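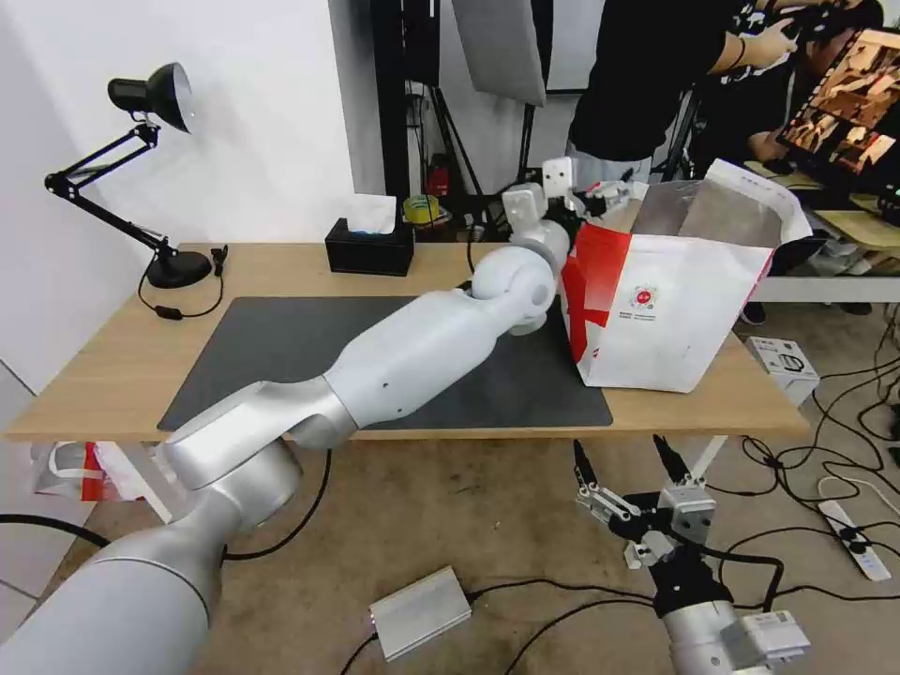
Is a small-press comics fair worth a day if you don't collect?

Bring cash and a tolerance for folding tables, and it's a good day out. You'll spend more than you planned on things that are stapled crooked, and you'll be fine with that by the time you get home.

Preson Small Press Fair: A Report

Posted 9 Feb 2023 in Comics, Conventions, Independent

I used to go to the big conventions. I stopped when I worked out that I'd spent most of one Saturday's worth of daylight in a line for a man who played a henchman in a show I hadn't seen. The Preson fair is held in a former roller rink, and its longest line was for coffee. The coffee didn't deserve it.

Admission is $4, paid to a teenager with a cash box and a rubber stamp. The stamp was supposed to be an owl. Mine looked like a thumbprint with opinions. Inside there were 80 tables in long rows, laid out according to a map that had been drawn by a cartoonist, and so was very funny and no help at all. I passed the same display of enamel pins on three separate trips to find the bathroom.

The rink still has its disco ball. Somebody had switched it on, and for the first hour every comic I picked up had little white dots crawling across it. I bought one book thinking the dots were part of the art.

Niratine, issue one through whenever

The title everyone kept telling me about was Niratine, a black-and-white science fiction serial by Geetha Achari. It's set in a mining town on a moon where the mine closed before the story starts, so most of the plot is people arguing over who gets the good snowplow. I read the first issue standing up in the aisle and got bumped by two strollers and a man dressed as a mailbox.

Achari draws terrific faces and, by her own account, hates drawing vehicles. The snowplow spends most of the first issue behind a shed. "It comes out in issue three," she told me. "I've been dreading it for a year." I asked how many issues there'd be in total, and she said she'd like to know that too.

I bought all the ones she had. The second is missing a page number and I can't tell if that's a clue.

At the next table over, Narayanan Varma was selling Kartha, a fantasy comic about a tax collector in a kingdom of giants. You'd think this would be a one-joke book. It is, and the joke is good, and he tells it in watercolor. The giants pay in cheese. There's a double-page spread of a cart failing to hold a cheese that I would put on my wall if my wall got a vote. He had the original with him, priced at $934. I said it was beautiful and asked if he took layaway. He laughed for longer than I was comfortable with.

The panel

There was one programming room, behind the skate rental counter, with a smell you'd expect. I went to "Lettering by Hand When You Could Be Doing Anything Else," with Marina Ververidis and Malte Sperling. The moderator had the flu, so they moderated each other, and this went about as well as two people trying to go through a door politely.

It picked up once they started disagreeing. Ververidis letters everything on the board, in ink, before the figures go in. She says if you leave the balloons for last you end up writing worse dialogue to fit the hole. Sperling letters on an overlay and thinks doing it on the board is a form of self-harm. He passed around a page where he'd redone one word balloon eleven times. The word was "Okay." I looked at all the versions and liked the second one best, and I kept that to myself.

A kid in the front row asked what pen to use. Both of them answered at the same time, with different pens, and then spent ten minutes on nibs. Several people left. I took notes. I don't letter anything.

The archive wall

The fair's organizer, Maya Akl, keeps a collection of minicomics that people have left behind or donated since the first fair, and this year she hung as many as would fit along the old rink barrier on clothesline. The full collection is 3071 books, according to the card at the end of the line. You were allowed to unclip anything and read it as long as you clipped it back, and I lost most of my afternoon there.

Some of these are lovely. A lot are about roommates. I found a run of something called Endolix, photocopied so dark that half the panels are solid black, about a hospital run by insects. No name on it anywhere. Akl has been asking around for years and would be glad to hear from whoever made it. The last one in the run ends with a beetle surgeon opening a door, and the next issue, promised inside the back cover for November of an unspecified year, isn't in the boxes. If it was you, please write to her. If it was you and you never drew the next one, please write to me and just say what was behind the door.

Food, parking, complaints

The snack bar had pretzels and nachos. By two o'clock it had nachos. Parking is free in the lot behind the rink, though a good third of it was taken up by a snowbank that looked older than some of the exhibitors.

Card readers worked at some tables and sulked at others. The nearest ATM is in a gas station across the road and charges a fee I'd describe as ambitious. Get your money out before you come.

My one real gripe is the loudspeaker. It was built to tell people to skate the other direction, and it makes every announcement sound like a threat. A raffle winner was called four times and I still don't know if it was me.

Akl says the fair will be back next winter, same building, assuming the roof agrees. Table applications usually go up in November on the fair's own page. Achari has already put in for a corner spot, and she says the snowplow is finished, apart from the wheels.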